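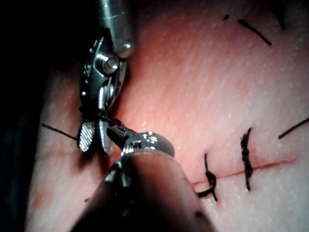
Shiela Estrella asked why the newsletter was still being printed at 2000 copies when boxes of the spring issue were sitting under the stairs. She would sooner see the money go to better paper.

Newsletter meeting, 5 July 2024, Drurker Building, upstairs room
Present: Rommel Belmonte (chair), Efren Rivera, Shiela Estrella, Ramil Galang (minutes)
Apologies: Jerome Cruzado

1. Minutes of last meeting
Accepted with one change. Under item 4, "monthly" should read "quarterly."

2. Print run
Efren said the mailing list stands at 1387 after the returned envelopes were taken off. Around 300 more go out to waiting rooms and the front desk. Rommel said the Restix price drops at 2000, so a smaller run saves less than people expect. Shiela asked for that in writing. Efren will get two quotes from Restix, one at the present run and one lower, and send them to everyone before the copy deadline. No change to the run until then.

3. Mailing
The spring issue reached some homes after the blood pressure talk it was advertising. Nigatu say they had it out of their building in two days and that the delay was in the mail. Ramil had two phone calls, both polite. Agreed that no event will be listed unless it falls at least 30 days after the mailing date. Events closer than that go on the website and the lobby board only.

Shiela raised the address labels again. They cover the last line of the back page on every copy she has seen. Efren to leave a blank box on the back page and tell Nigatu where it is.

4. Paper
Samples from Odanar were passed around, two coated and one uncoated. The uncoated sheet was liked for reading, and it takes a pen, so people can fill in the tear-off form. Rommel thought it made the photographs look flat. The gloss sheet threw back the ceiling lights and Shiela had to tilt it to read the small type. The matte coated sheet was the middle choice, but the form smeared when Ramil tried it with the office pen.

Left open. Jerome has strong views on paper and should be heard - Rommel will call him.

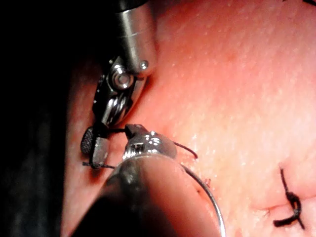
Page layout took up more time than planned. Efren wants wider margins and one size of body type all the way through, and wants to stop running text over pictures. Rommel agreed for body text but would like to keep headings on pictures where there is a plain dark area to hold them. The nearly black part down the left side, next to the pink tissue, would take a short white heading without any box behind it. Shiela said white type on a dark area fills in on uncoated paper, so this depends on item 4. Agreed: headings only, nothing smaller, and captions go underneath in black.

6. Wording
Shiela has gone through the last three issues with a pencil. Main points: too many initials, "utilize" where "use" would do, and phone numbers set three different ways. She will type up a one-page style sheet. Ramil asked that it include how we write times, as the summer page had both "7 pm" and "19:00" for the same class.

The recipe column was discussed. Rommel gets more mail about it than about anything else. It stays, but it must give oven temperatures in Fahrenheit.

7. October issue
Lead article will be flu shots, with clinic hours on the front page. Ramil to write. Jerome has promised the piece on hearing tests, held over from spring. The parking map needs to be redrawn to show the new exit. Efren will ask for the current drawing and simplify it.

8. Other business
The key to the supply closet is missing. Anyone who has it should put it back on the hook by the door.

The old issues under the stairs can be recycled, except for five of each, which go in the file cabinet - Shiela and Ramil will do this after the next meeting.

Actions
Efren: Restix quotes, label box, parking map
Shiela: style sheet
Rommel: call Jerome about paper
Ramil: flu article, tell Nigatu the mailing date once it is fixed

Meeting closed at 4:40. Next meeting same room, date to be sent by email.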